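Murier signs on as first title partner of the Vorndale Women's Cycling League

Multi-year agreement covers every level of the league, from junior club nights to the championship series
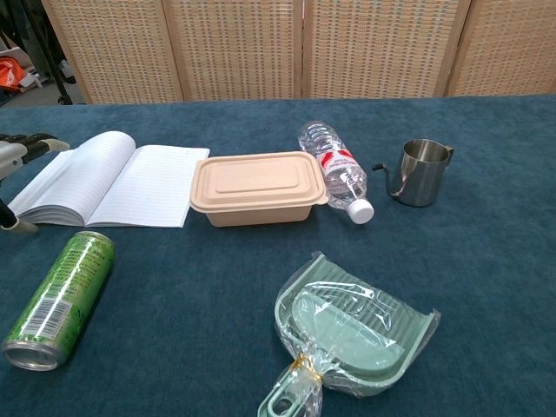
What does the partnership mean for riders who aren't racing at the top level?

Junior and club riders get the same backing as the championship teams, with free coaching evenings, loan bikes and help with travel to races, all paid for out of the same agreement.

VORNDALE, 29th August -- Murier, the outdoor clothing maker, has become the first title partner in the history of the Vorndale Women's Cycling League. The agreement takes in the senior championship, the development series and the junior program, and from the start of the new season the competition will be known as the Murier Vorndale Women's Cycling League.

It's a happy day for everyone connected with the league, and one that has been a good while coming. Until now the women's competition has shared its sponsors with the men's road series, and the money has arrived as one part of a much larger package. Under the new arrangement the women's league has its own commercial program, its own budget and its own partner, and the people who run it will decide where the support goes.

The league now brings together 28 clubs and 800 registered riders, many of whom came to the sport as adults and had never pinned on a race number before their first season. Murier's backing will go toward better prize money, proper medical cover at every round, and a travel fund for clubs that have long drives to the start line. Prize money in the senior championship will match the men's series at every round, and it will be paid down to tenth place, where previously only the podium finishers took anything home.

"I've stood at the side of a lot of wet roads watching these women race, and I can tell you that the standard has gone up every single year," said Eifion Parri, chief executive of the league. "What we wanted was a partner who would come to the small races as well as the big ones, who would turn up at a junior evening in a drizzle and enjoy it. The folks at Murier did that before we'd even talked about a contract, and I think that told us most of what we needed to know. We're delighted, and we're very grateful."

The junior program will see some of the biggest changes. Forty coaching evenings are planned for the first year, held at club circuits across the region and open to girls between the ages of eight and 16, whether or not they belong to a club. Each circuit will have a small fleet of loan bikes and helmets, so families can give the sport a try before spending anything on equipment. Riders who catch the bug will be able to move into the development series, where entry fees for under-18s are being dropped altogether.

Murier will also supply clothing for race officials, marshals and the leaders of each classification. The new leader's jersey was drawn up with the help of riders from the senior teams, who had plenty to say about pockets -- and who, we're pleased to report, were listened to. It will be worn for the first time at the opening round in September, on the Swanepoel circuit, a rolling course that finishes on the long climb up to the reservoir and usually draws the largest crowd of the season.

"Cycling is something a great many of our own people do before work, after work and, I suspect, now and then during it," said Ravindra Grewal, head of partnerships at Murier. "When we first sat down with Eifion and his team, we asked them what would make the biggest difference, and they didn't start with the championship. They talked about a girl who's ten years old and has to borrow her brother's bike. We knew then that we wanted to be part of this, and we wanted to be part of it for a good long time."

Coverage of the championship is growing too. Skekis, the league's existing media partner, will stream every senior round live and free of charge, with a highlights show the following evening. The development series will have its own highlights for the first time, and clubs will be given short clips of their riders to share with local supporters.

Spectators are welcome at all rounds and there is no charge to watch from the roadside. Clubs wishing to host a coaching evening can apply through the league office, and applications for the travel fund open once the season calendar has been confirmed.

About the Vorndale Women's Cycling League

The league organizes road racing for women and girls at senior, development and junior level, and is run from offices in Vorndale.

About Murier

Murier designs and makes clothing for cycling, walking and running.

Media inquiries and accreditation requests for the Swanepoel round should be sent to the league press office.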